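아이방 이불 세트 어디 걸로 하셨어요?

작성자: 콩떡맘74
2008년 12월 13일 | 조회 3106

둘째가 2월이면 자기 방으로 옮겨요. 침대는 들였는데 이불을 못 정해서 3주째 이러고 있네요 ㅠㅠ 후보는 Okov 극세사 세트랑 Pallivent 순면 누빔이에요. 애는 공룡 그림 있는 Okov 거 사달라고 난리고, 저는 세탁 때문에 면이 끌리거든요. 써보신 분들 얘기 좀 들려주세요~

└ 하늘다람쥐
저희는 Okov 써요. 보들보들해서 애가 볼 비비고 자요 ㅎㅎ 근데 건조한 날엔 정전기가 좀 있어요. 머리카락 다 서요.

└ 민트라떼
극세사는 전 반대요. 우리 애가 열이 많아서 새벽마다 걷어차더라고요. Pallivent로 바꾸고 나서 덜 차고 자요. 누빔이 촘촘해서 솜도 안 뭉쳤고요. 9번은 빨았나?

└ 하늘다람쥐
그건 애마다 다르죠;; 저희 집은 외풍이 심해서 면 하나로는 겨울 못 나요. 방 온도도 안 물어보고 무조건 반대라고 하시면 좀 그래요.

└ 민트라떼
무조건이라고는 안 했어요. 우리 애 기준이라고 썼는데요...

└ 구름빵셋
두 분 다 맞는 말씀 같아요^^ 전 Tretov 양면 이불 써요. 한쪽은 면, 한쪽은 기모. 무늬가 별밖에 없어서 공룡파한텐 안 먹힐 수도 있어요. 그리고 베개는 세트에 든 거 말고 따로 사세요. 세트 베개는 거의 다 높아요. 저는 Fallahi 낮은 걸로 샀는데 11개월째 멀쩡해요.

└ 콩떡맘74
와 댓글 감사해요! 저희 집도 북쪽 방이라 추운 편이에요. 이불은 Pallivent로 하고 공룡은 베개 커버로 달래볼까 싶어요. 구름빵셋님, Fallahi 베개 커버는 일반 유아용 맞나요?

└ 구름빵셋
네 맞아요. 가로가 살짝 남는데 접어 넣으면 돼요.

└ 하늘다람쥐
추운 방이면 담요 한 장은 꼭 더 준비하세요. 저는 아직도 극세사 편입니다 ㅋㅋ

└ 콩떡맘74
담요도 찾아볼게요. 침대 자리는 창문 반대쪽 벽으로 정했어요. 사진도 하나 올려요~

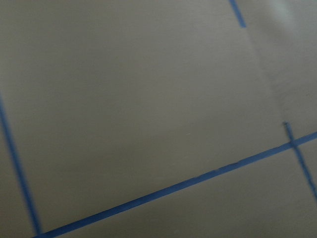
파란 테이프, 좀 흔들렸어요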